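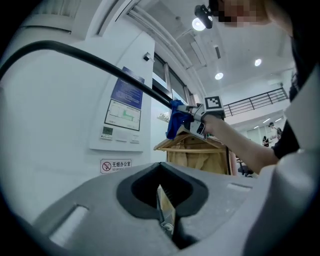 Trivari Handheld Demonstration Study
Pre-Session Inspection Checklist – Garment Hanging Task
Date: 06/02/2025
Inspector: Fadwa Farouk
Reviewed by: Gunvor Sjögren

1. Gripper housings free of cracks – Pass
2. Marker clean and firmly mounted – Pass
3. Cable clear of the operator's arm and the hanger – Pass with comment
Comment: Re-route before each block of 10 demonstrations.
4. Rack stable, hanger seated – Pass
5. Recordings checked against log – Fail
Comment: Of 1000 demonstrations logged, 862 passed the tracking check. Policy training is on hold until Mostafa El Idrissi signs off on the rejected set.
6. Walkway clear to exit – Pass

Re-inspection of item 5 is required.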